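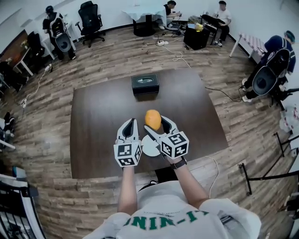
Orange fruit, small white plate, dark brown table.

Print this page | E-mail this page

Plating whole fruit so it stays put

Quick one, written up Wednesday before the 5 o'clock lot arrive. Works for mangoes, pears, anything egg-shaped that wants to roll.

1. Clear some table first. Tissues to the far edge, not by your elbow.

2. Wash fruit, dry it properly. Stalk end too, water hides in there.

3. Small plate, flat bottom. Put it close to you. Side plates up to 150 mm are fine, bigger and the fruit slides about.

4. Pick the fruit up round its middle. Never by the tip, it bruises and you wont see it til the next day.

5. Lower it on its side, fattest part down. Let go slowly. If it rocks, quarter turn and try again.

6. Still rocking? Folded tissue underneath. Thierry Coste does this with every pear at the Gitville lunches, looks fine.

Ripe ones: go gently, no squeezing to check. Sniff the stalk end insted.

Cutting it is on the next page. Knife notes still to come.

Contact: Trurier Kitchen Pages | Copyright Trurier | Back to top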